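4.2 Before you change the memory

Read this section fully before you open the case.

1. Save your work and shut down the computer.
2. Pull out the power cord, then wait 60 seconds.
3. Lay the tower on its side and take off the side panel.

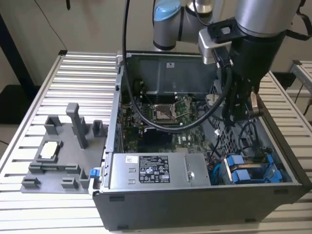
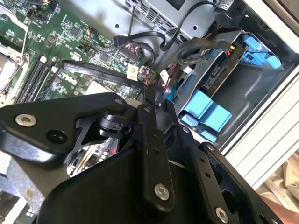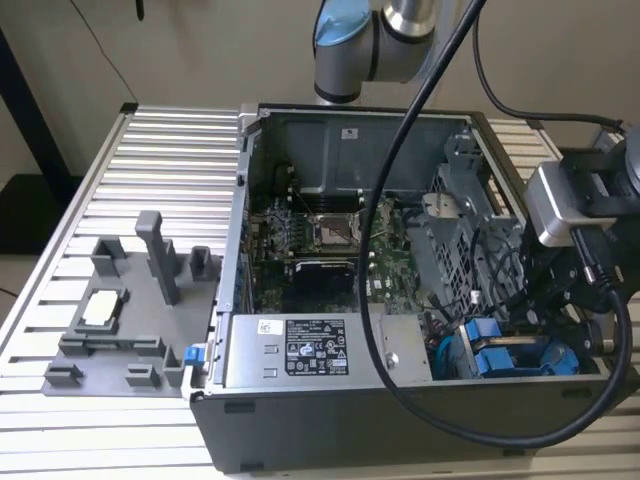
4. Touch bare metal of the case with your hand.
5. Open the clips and lift the old module straight up.
6. Press the new module until both clips close.

Caution: Do not use force. If the module does not enter, turn it and try again.

Note: The first start can take 3 minutes. Please be patient.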